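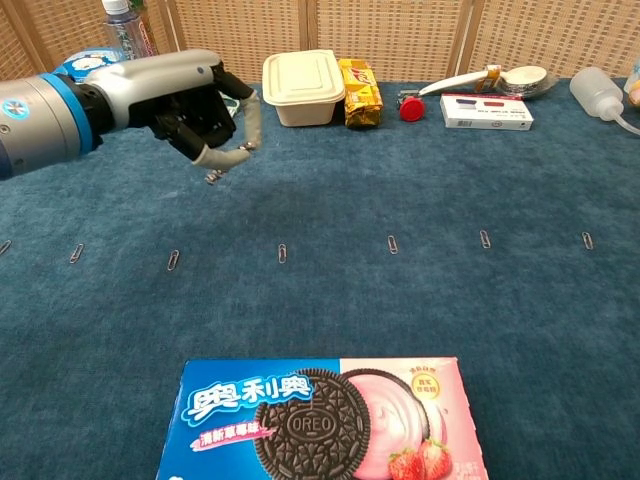

Home Organisation, evening course
Handout 5: Small things, and the case against the tidy tray

Most books on tidying begin with a promise. Sort by type, give each thing a home, and the house will look after itself. I have taught from those books and I have doubts. They are written by people with large cupboards.

The Jaltmont method, which several of you asked about, says every household item belongs to one of 117 categories. I would like to meet the person who keeps them up. Khadija Bennani tried it for her final piece last December and stopped at the batteries.

Before next session, read the Plimell extract (section 2 only, the rest is padding) and write down where you disagree with it. It claims that a mixed row of objects is "visual noise". Is it? A row at the back of a table hides very little. A drawer with dividers hides a great deal, and you pay for the dividers.

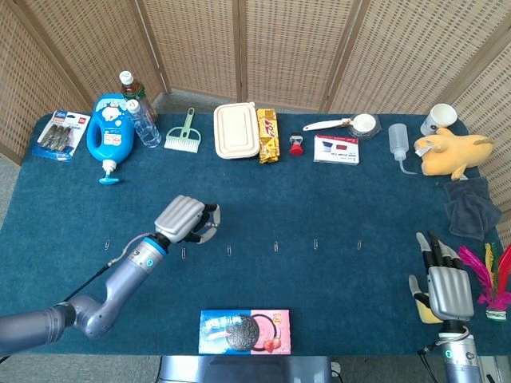 Notes by Marwa Lamrani
Checked by Krisztina Kovács

Paper clips are a good test. Six of them spaced out across a cloth can be seen at a glance. Put the same six in a pot with rubber bands and you will buy another box by spring. The usual advice is the pot.

Now the back row. A blister pack, bottles, a small brush with a pale green handle, a food container with a lid, a yellow wrapper. Plimell would split these between kitchen, cleaning and desk. Fine on paper – but a lidded container is useful in all three, and so is a brush. Sorting by room assumes that things stay in the room they were bought for.

Sorting by size is no better. It looks neat and puts food next to cleaning things, which I would not accept in anyone's kitchen.

For discussion
Salma Abou Zeid's group argued that frequency of use is the only rule worth having. What happens to it during Ramadan, when the kitchen runs to different hours?
Is a folding screen storage, or a way of not looking at storage?

Written work: around 600 words on one surface in your own home. Leave it as it is while you write.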